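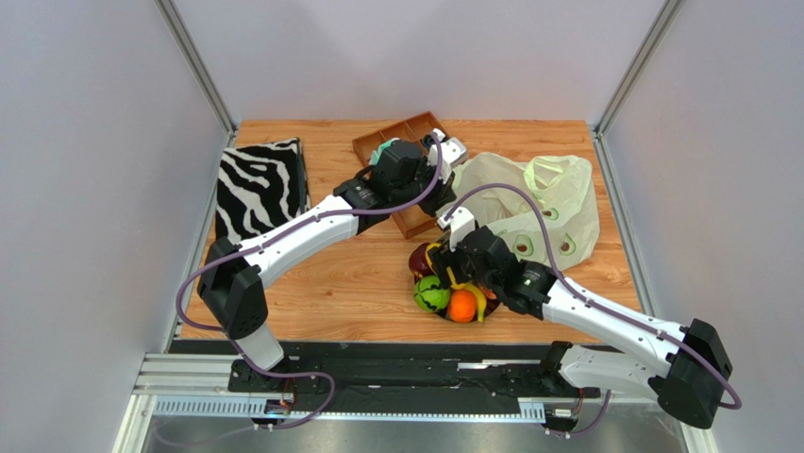 A wooden divided tray, set toward the back of the table.

How to sort a junk drawer without buying a system
by Ronaldo Agbayani

I have read a lot of drawer advice and most of it ends with a shopping list. Be suspicious of that. The drawer got full because things kept going into it, and a set of matching bins will fill up the same way.

What you need: a table, a trash bag, an hour, and one divided tray. An old cutlery tray is fine. I looked at the Hivent modular kit in April and couldn't see what the extra money was for.

1. Empty the whole drawer onto the table. Some guides tell you to work one corner at a time. I tried it and ended up moving the same dead batteries from corner to corner.

2. Throw out what is plainly trash. Dried-up pens, takeout menus, keys to a lock you no longer own. Batteries go to a drop-off point if your town has one.

3. Make piles by where you would look for a thing. Tape and scissors can share a pile even if a label maker would object.

4. Measure the inside of the drawer before you pick a tray, including the height. Sizes on store pages are often the outside size of the tray, and a lip can stop the drawer from closing.

5. Give each pile one section. If you have four sections and six piles, two of those piles belong in another room.

6. Leave one section empty. You may hear that this wastes space. It will be full by the end of the month.

About labels: skip them at first. Use the drawer for a few weeks and see what drifts. If the tape keeps landing with the pens, move the tape's home there.

I also don't buy the rule that anything unused for a year has to go. A fuse is supposed to sit unused. Keep two spares of the kind your house takes and let the rest go.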